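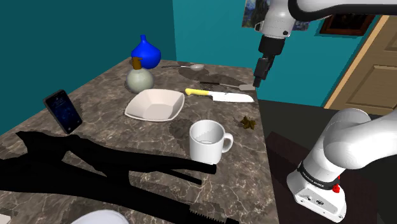 Hi Marietjie,

Progress update for the Hodska project, covering the stretch up to the end of December. I've kept it short since you said the last one ran long (fair enough!).

The big news is that the simulated kitchen bench is up and running properly. Gerrit rebuilt the scene generator so every trial gets its own mix of everyday stuff on a marble counter: mug, bowl, knife, spatula, spoon, phone, whatever gets drawn. The lighting changes too, and that's the bit I'm most excited about. Our old policy was hopeless once the arm threw a big dark shadow over the counter. It treated the edge of the shadow like the edge of an object and steered around it, which was funny the first time and pretty grim by the tenth.

So Anathi tried training on the same motions under different lights, with a small penalty whenever the predicted grasp point shifts between them. We've been calling it Gekmont, for no good reason. On the spatula task it now gets a clean grasp in 79 per cent of the simulated trials, and we had 40 before. Same arm, same gripper, same objects. I was a bit suspicious of a jump that size, so Riaan reran the lot with fresh seeds and it held up.

Thin, flat things are still the weak spot. Spoons are the worst of them. The fingers come down straight and in the right place, but they close a touch too high and the handle slips out. Riaan reckons it's the contact model in the simulator and I reckon it's our depth input, so we're testing both and there may be a coffee riding on it.

We've also lost two weeks to rendering. The glossy and frosted glass objects slow everything right down, and I'd like to move those jobs onto the McIver cluster if you're happy for us to shift some of the travel money across. Anel has the quote and can send it through.

Next up is the real arm. We'll start with two objects, the mug and the spatula, and leave the knife until Anel has signed off on the safety side.

Give me a ring if you want to see it going, mornings are best.

Cheers,
Emik project team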